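The lamp gets a table

Friday, July 28, 2023

I have owned three desk lamps in my adult life and been let down by all of them. One buzzed. One had a touch switch that answered to passing trucks. The third is the black one with the cone shade, and its only crime is that it refuses to look straight down. Whatever I do, the shade ends up tilted off to one side like it's heard a better conversation over there.

I bought it secondhand in Cemville for 15 dollars, which felt like a bargain until I spent two evenings looking for a spot where it made sense. On the filing cabinet it lit the wall. On the shelving it lit more shelving, a view no one needs after dark.

Ivana Alarcón, who has opinions about furniture and shares them, told me to stop hiding it and give it the round table. The whole table. No mug, no mail, no stapler. I said that was a lot of real estate for one lamp. She said I'd only fill it with junk, and I couldn't come up with a counterargument because I was holding some junk at the time.

So the round table it is. The thin stem looks less spindly with some pale tabletop to itself, and the tilt almost passes for a decision. 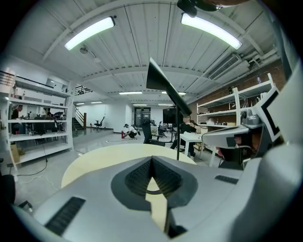
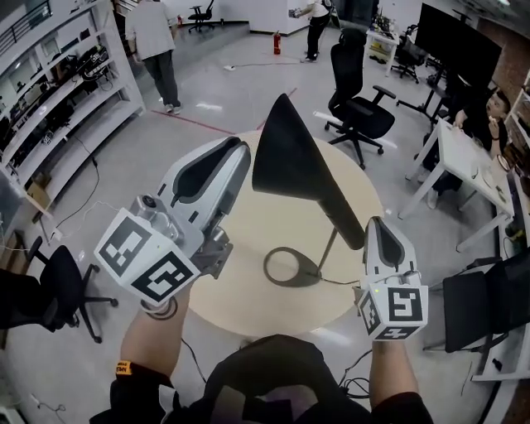
Still on the list for August

A shorter path for the power cord, which currently goes over the side of the table and off on its own adventures. A warmer bulb. Something for the cables on the floor, though I've been saying that since we moved in.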